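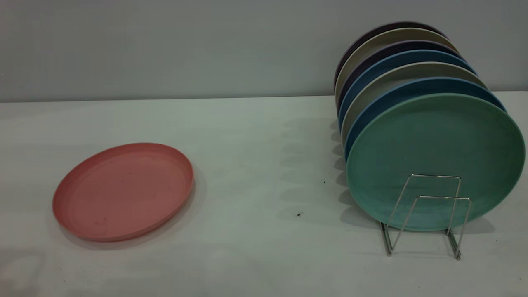

One plate on the table and seven in the rack at the Flovach work cell.

Planning Before Purchase: A Conversation With Suryani Lubis on Equipment Budgets

May 3, 2026
438 views 5 comments 25 shares

When Flovach began preparing its equipment plan for the coming fiscal year, the largest single line was for automated dish handling. Suryani Lubis, who leads equipment planning for the organization's dining operations, was asked to determine what should be bought, in what order, and with what conditions attached. She spoke with this newsletter as the plan was being readied for review in July.

Ms. Lubis said that her first decision was to delay the request for a robot arm. "The arm is the item everyone asks about, and it has a clear price," she said. "The things that surround it do not. Tables, mounts, lighting, racks, spare fingers, cabling and staff hours were spread over several accounts. I asked for one sheet that carried all of it."

That sheet, known internally as the Torkonero plan, treats each work cell as a complete unit. A cell may not be submitted for funding until the table, the fixtures and the tableware it will handle have been named. Ms. Lubis described this as the most useful rule in the document and also the least popular.

Plates, she noted, were a subject of longer discussion than expected. Racking a round plate on its edge is a routine task for a person, but the spacing of the rack, the depth of the rim and the finish of the plate all affect what a gripper must do. The team chose to plan around plates of one size and shape in several colors. "If the shape is constant, we can compare one week with another," Ms. Lubis said. "Color is a separate matter. Our dining rooms use many colors, and a camera system that handles only one of them would be a poor purchase."

The rack was treated with similar care. The plan specifies an ordinary wire rack of the kind already found in kitchens, and it sets aside funds to replace racks when they bend. A custom fixture was considered and declined. "A custom fixture would have made the early results look better," she said. "We would then have been paying for that fixture at every site."

Two suppliers, Krishnan and Urby, were invited to submit proposals. Each was given 45 days to respond and was required to quote installation, training and service separately. Ms. Lubis declined to discuss the amounts but said that the separate quotations changed the order in which the proposals were ranked. Service terms, in her view, deserve as much attention as the purchase price — in some cases more.

She was also direct about what the plan leaves out. It does not assume any reduction in staff, and it does not count savings in the first year. "I have read many requests in which the savings begin on the day of delivery," she said. "There is a period of setting up, and people have to be paid during that period. It should be in the budget."

Asked which costs had been hardest to estimate, Ms. Lubis named work surfaces and lighting. A pale, matte table was selected for the cell, and the light over it was reviewed as part of the same purchase. Camera views taken close to the table can be filled by the surface and the shadows that fall across it, and she wanted the people approving the budget to understand that. "A lamp is a small item on the sheet," she said. "I would still like it to be chosen by the same people who choose the camera."

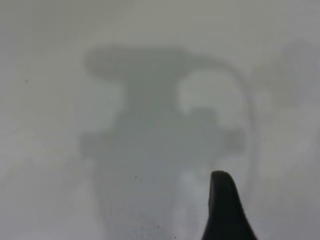

Reserves and Review

The plan holds back nearly 25 percent of the total as a reserve, to be released only after the first cell has been evaluated. Gripper fingers are listed as consumable items, with their own line and their own reorder point. Ms. Lubis said that earlier plans had placed them under general repairs, where they competed with plumbing and refrigeration.

The review in July will consider the first cell alone. Requests for further cells will be accepted afterward, using the same sheet. Departments that wish to submit a request have been asked to begin with a list of the objects they expect to handle — the model of the arm may be left blank.

5 comments 25 shares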